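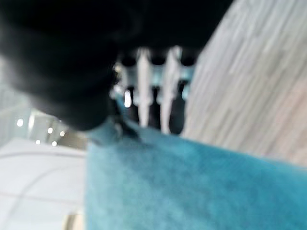 G'day, and thanks for stopping by! I'm Alvar Kristiansen and I run Jernus, a small software shop that writes the bits between a robot's cameras and its motors. We started in June with two desks and a very tired kettle. The kettle's still going.

Our main product is Rarnetitz, a planner for two-armed robots doing ordinary jobs around the house. It takes whatever the head and wrist views give it, picks grasp points, then works out how both arms get there without bumping elbows (harder than it sounds, believe me). Brekik is the little sister, a replay tool for scrubbing through a run and seeing what the planner was thinking at each step.

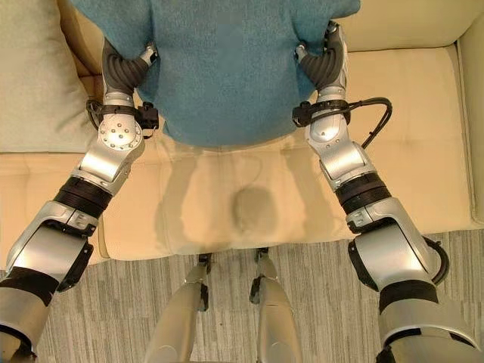 2 min read

Most of my own week goes on soft stuff. Cloth is a pain! A box keeps its shape when you grab it, so you can plan once and go. Fabric sags and folds, and the outline perception gave you a second ago is already out of date, so Rarnetitz keeps re-estimating while the arms move.

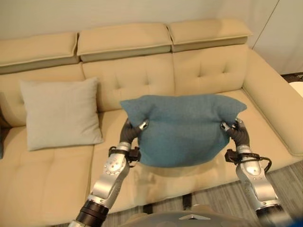
I look after the grasp scoring, which means I'm the one to blame when a hold looks daft. The scorer rates pairs of contacts together, one for each hand, and I've spent ages tuning how it treats anything squashy. Pinch a cushion low on both sides, like the teal one there, and the top bulges up into peaks at the corners, which plays merry hell with a bounding box. Åberg, our new shape model, tracks the surface instead, and it's my favourite thing we've built.

We're a team of eight now. If you like this sort of problem, drop us a line.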